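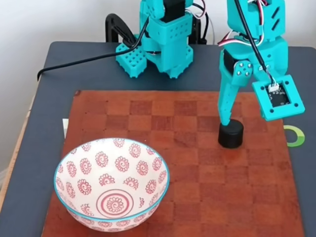 The under-12 groups should spend less time on rebound boards and more time passing to each other, one coach remarked before the first session had started, and the question came up again several times during the day. It is a fair point, and the hall staff did not dispute it. Their position was that a board is useful for first touch and body shape, and that it should be put away once the players can control a firm pass with either foot.

The occasion was the open day at the Quaye training hall in Skarnevon, on November 15, 2020. Coaches from the district were invited to watch two age groups train and to try the equipment afterward. Attendance was limited and entry was by time slot.

The hall

The indoor field measures 40 meters on the long side. The surface is a short-pile artificial turf over a shock pad, with sand infill and no rubber. Ball roll was noticeably faster along the length than across it. Staff said the pile had been brushed in one direction that morning, and that on normal days the direction alternates. Lighting is even except in the two corners nearest the entrance, where high balls are hard to pick up.

Portable goals are stored in a recess behind the north end. Moving them into position for small-sided games took two adults a few minutes. The wheels lock with a foot lever, and anchor weights are fitted after that.

First session: under-10

Players worked in groups of four on a receive-and-turn exercise. The passer calls "turn" or "back" while the ball is traveling, and the receiver has to look over the shoulder before it arrives. Most groups began by looking after the touch. The coach stopped the exercise once, moved the starting cones farther apart, and restarted. The longer pass gave more time to look, and the timing improved in three of the four groups. The fourth group was playing the ball too hard for the distance.

The session ended with a game to small goals, no goalkeepers. Restarts were by dribble only. This kept the ball moving but produced crowding along the touchline, and I would allow a passed restart at this age.

Second session: under-12

This group used the Skundel, a folding rebound board made by Skirko. The angle of the face can be set in steps with a pin on each side. At the steepest setting the ball comes back along the ground. At the next one down it lifts to shin height, and the third gives a chest-high return if the pass is firm. The pins are stiff, and both have to be changed before the board is stable.

Each player is asked to make 200 passes a week on the boards, split between feet and logged on a card at the side of the field. I did not see how the cards are checked.

Prices and booking

The Skundel is listed at 399 dollars, or 323 dollars for clubs ordering through the hall. The cover is extra. Winter slots at the hall are full through the end of February, with a waiting list for weekday evenings. Clubs need to bring their own balls and bibs. Molded studs and flat soles are permitted; metal studs are not.

Parking is on the east side. The gate there closes at 9 p.m., and the last slot ends at 8:45.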